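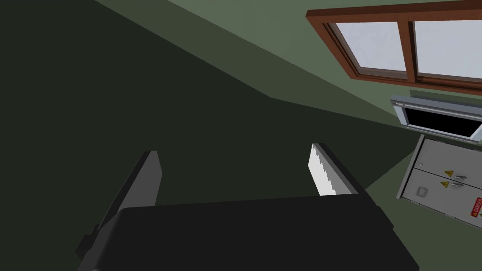 gripper view in the sim, open, next to the electrical cabinet. yes the DANGER sticker got modeled too

ok a few people asked what the robot thing at work is like so. thread. typing on break, sorry

I'm on second shift at Zistelitz, machine tending, 5 years in. Since June we've had the arm on line two. Before it does anything on the floor we run it in the simulator first. "we" meaning operators now, not just the engineers. That's the part that changed the most for me

old job: load, unload, wipe, check, load. 400 parts on a decent night, more if the feeder behaved. My shoulder can tell you all about it

new job: maybe half that by hand, the rest is sitting at the desk by the tool crib stepping through approach moves and marking the ones I don't like. Too close to the wall, wrist at a dumb angle, that kind of thing

got 162 notes in the log so far. Sang La on days has way more than me and writes them like a novel. Mine say "no" and "too low"

the software is called Stimura. learning curve was rough. First week I couldnt even turn the view around without ending up inside the floor

training was two afternoons, paid. Then they said ask each other. So we did, mostly at the vending machine 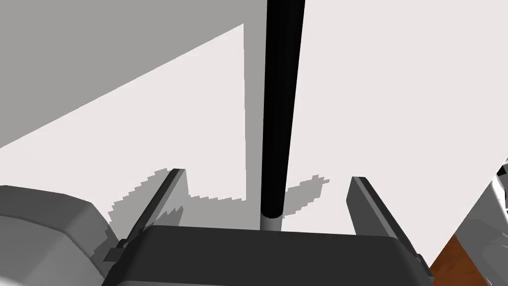
fingers open either side of the pole, sim again

spent most of tonight on this one. The approach, over and over. I want more room on both sides before it closes and the engineer wants it quicker. we'll see. he's not the one standing next to it at 2 am

stuff I like: less lifting. They ask us BEFORE now. When the conveyor went in years ago we came back from a long weekend and it was just there

stuff I don't: sitting. My back hates the chair as much as my shoulder hated the bins. Also it's quieter, you used to talk to the person across from you and now that person is on packing

no layoffs on our line, since thats the first thing my mom asked. But two people retired and those spots didn't get posted. So do the math on that however you want. I brought it up at the shift meeting and got "we're looking at it"

pay: same grade. We're doing programming-ish work on a loader's rate and more than 5 of us have signed a letter about it. Will update if anything comes back

someone asked about Gostex across the road, I heard they went the other way, outside company came in and set everything up, operators just got a start button. Havent talked to anyone there myself so grain of salt

would I go back to full manual? ask my shoulder no. ask me at hour seven in that chair, maybe

break's over, will anwser replies after shift

Filed under: Shop Floor, Automation, Work Life
38 replies · 71 reposts · 246 likes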